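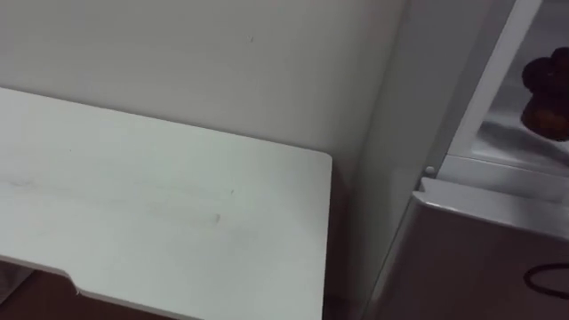
4. Setting up the planning scene for the fridge task

This is the part of the guide where I used to lose whole afternoons, so I've written it out the slow way. You should already have the Pivgate server running and the head camera calibrated (section 3). If you skipped the calibration, go back and do it now, please - every step below leans on it.

4.1 Load the table

1. Open the Scene tab in Pivgate and click New from view. Give it a few seconds to build the point cloud.
2. Pick the tabletop with the plane tool. Click somewhere clean on the white surface. I stay off the gray scuff marks, just out of habit.
3. Now trace the outline. Don't accept the plain rectangle it offers you! Our table has a notch in the front edge and a rounded corner over by the fridge, and I want both in the model. Drop extra points along the notch until the outline hugs it.
4. Set the padding to 14 mm and hit Save surface.

Note: a white table against an off-white wall is hard on the plane fitter. If it merges the two, raise Normal weight one notch at a time and refit. Junaid Cheema wrote that slider and he says to leave the other one alone.

4.2 Add the fridge

5. Add the fridge body as a box and line it up with the gray side panel. Leave the gap between table and fridge open. Zidetti, our planner, will happily treat it as solid if you let the two boxes touch, and then your elbow paths get very strange.
6. Add the opening as a separate cavity, then put the shelf in as its own thin box. I know it's tempting to do it all in one mesh. I tried that in October and planning time went from 230 ms to 400 ms.
7. Mark the ledge under the opening as Keep out. The little round knob at the base of the door frame goes inside the same zone.
8. Tag whatever is inside the fridge as Target, unknown. You don't need to name it yet. The grasp step in section 5 works from shape alone.

Caution: cables do not show up well in the cloud. There's a loop of black cable by the lower front panel, and you have to draw a Keep out box over it by hand. Redraw it any time the cable moves.

4.3 Check it before you run

9. Click Dry run. Pivgate replays 11 sample paths as ghost arms, with no motors powered.
10. Watch for any ghost that turns red near the shelf edge. If one does, go back to step 6 and check the shelf height.
11. Save the scene under a new name. Please don't overwrite mine - Shalini Rastogi and I both test against it.

If the dry run won't start at all, restart the Zidetti service and reload the scene. That clears it for me nearly every time.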